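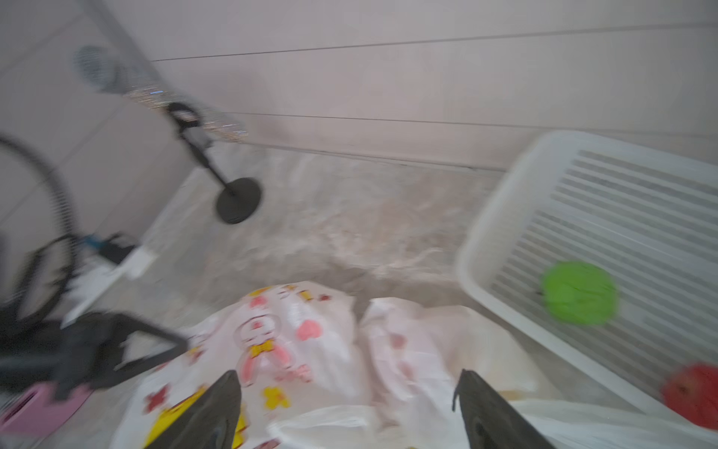 White plastic bags, one with a pink cartoon print, beside a slotted white basket.

FOR IMMEDIATE RELEASE

Plundberg Stores to Take Back Used Plastic Bags Starting in February

KUMUS, December 22, 2018 – Plundberg Home & Grocery will start taking back used plastic bags at all 17 of its stores in February. Any store's bags, not only ours. Clean, empty, knotted or not. No receipt needed, no purchase needed.

The program is called Bag Return. Bins go in by the front doors, next to the carts. Customers drop bags in on the way to shop. Bins emptied every night by the closing crew and the contents baled at the Nambiar warehouse, then sold on to a recycler that makes decking boards and garden edging.

"We hand these out all day long and then act surprised when people have a closet full of them," said Esperanza Moya, Director of Store Operations at Plundberg. "Customers have been asking our cashiers what to do with them for years. The cashiers didn't have an answer. Now they do."

The Nambiar and Dredlow stores ran a trial this fall. The Dredlow bin had to be swapped for a bigger one in the first week. Most of what came back was ordinary grocery bags, but gift and party bags turned up too, along with bread bags and the outer wrap from paper towels. All of it can go in.

What we can take:
Grocery and shopping bags, plain or printed
Produce and bread bags, shaken out
Dry cleaning bags, hangers and paper tags off
Outer wrap from paper towels, bath tissue and bottled water

What we can't take:
Chip bags and candy wrappers (foil layer)
Anything with food still in it
Frozen food bags
Trash bags that have been used for trash
Pet waste bags, please 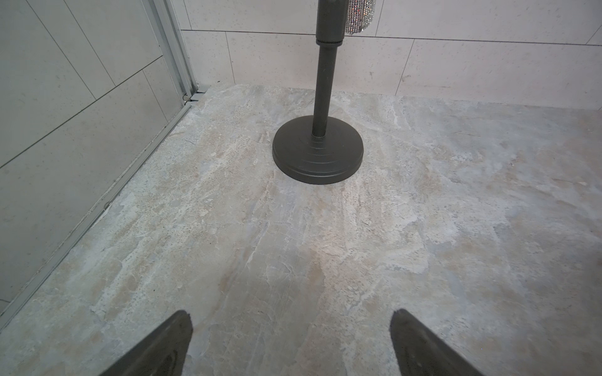 Printed bags were the big question during the trial. Ink is OK. Stickers are not, peel them off or cut that corner away. Drawstrings and hard plastic handles need to come off to. Sipho Mabuza, who manages the Dredlow store, had staff cut handles off by hand for the first few weeks and would like customers to know that scissors will be kept at the service desk.

Bags should be dry. One damp bag can spoil a bale, and the recycler turns back any bale with mold in it. Two loads were turned back during the trial, both after heavy rain, and the bins now have lids.

"Hang them over the tub overnight if they're wet, that's all I do," said Mabuza.

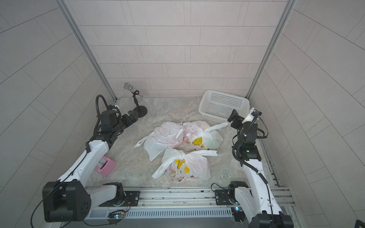 Storing bags between trips is where most households give up. Plundberg's home department put together a free one-page guide, available at the service desk from February, with ideas for kitchens, laundry rooms and entryways. Hard-surface rooms are easiest. Pale gray wall tile in staggered rows over a light marbled floor, as shown here, can be wiped down if a bag leaks, and a basket with slots in the sides lets air through. Keep it away from the heater. Keep it away from small children and pets as well – plastic bags are a suffocation risk, and the guide says so at the top.

Stores will also carry a cotton shopping bag at $3 while supplies last. Customers who already own reusable bags are encouraged to keep using them. The checkout discount for bringing your own stays in place and isnt affected by Bag Return.

Schools and clubs can sign up as collection partners. Plundberg will pick up from partner sites by arrangement and pay a small amount per full sack into the group's own account. 39 groups are on the list so far. Sign-up is open until the end of February, contact Precious Hendricks in the community office. Groups outside the delivery area can still drop off at any store.

Store hours are unchanged. Bins can be used any time the doors are open.

About Plundberg
Plundberg Home & Grocery sells food, housewares and garden supplies. Head office is in Kumus, with a warehouse in Nambiar.

Media contact:
Dumisani Van Wyk
Press Office, Plundberg Home & Grocery, Kumus
Store photos and the storage guide on request

###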